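Home | Datasets | About | Contact

Print this page | E-mail this page

# Pevton household storage survey: README

Version 2. Last touched October 6, 2023. Maintained by Yu-ting Tam, questions about the codes to Gianni Vitale.

## What it is

Survey answers on how people in Pevton store dry food, papers and small household bits. One row per home. 1,000 homes asked by post, 121 sent the form back. Low, we know. Treat it as a local snapshot and don't scale it up to the town.

## Files

- `homes.csv` - main table
- `codes.csv` - what the numbers mean
- `comments.txt` - free text, names taken out, spelling left as written

## Columns in homes.csv

- `home_id` - random, no link to the address
- `rooms` - as reported, includes kitchen
- `container_main` - tin, jar, clear plastic, card, cloth, other
- `lid` - y / n / blank
- `labelled` - y / n / sometimes
- `reason` - free text, up to 100 characters, anything longer was chopped
- `area` - Iltska side or Neloline side of the river

Blank means blank. It does not mean no. Version 1 had these filled in as "n", please delete any copy you still have.

## Known problems

- "Clear plastic" and "other" got mixed up on the early forms. Gianni went back thruogh the paper and fixed what he could
- Some people ticked two containers. We kept the first one ticked
- Forms went out in April, so nothing on Christmas storage, jam season etc.
- Neloline side is under-represented. Older housing, fewer replies
- One comment is in pencil and mostly unreadable, marked `[illegible]`

## How to load

Plain CSV, UTF-8, comma separated. Excel will eat the leading zeros in `home_id` so set that column to text first.

## Use

Free for teaching and research. Credit "Simanjuntak Housing Notes, Pevton survey". Don't try to work out who lives where. If you find an error e-mail Yu-ting with the row id, a screenshot is no use.

## To do

- split `reason` into themes
- check `rooms` for flats, studio answers look wierd
- second mailing, if theres money for stamps

## Pictures

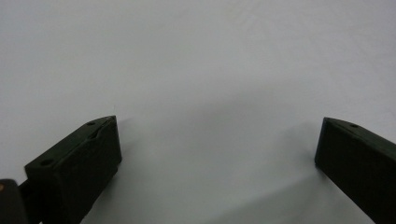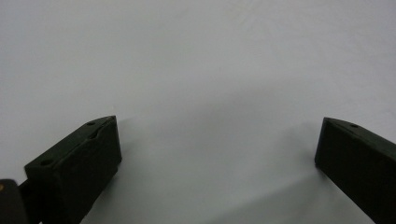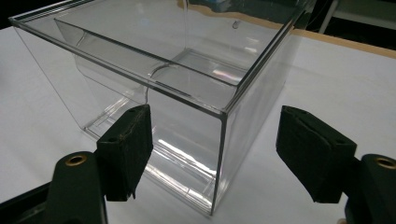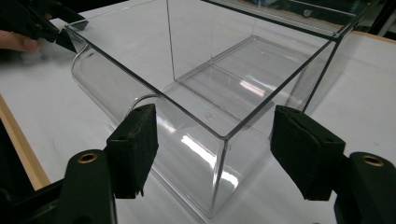

Last two: clear acrylic box, open top, on a white table.

2 comments | Share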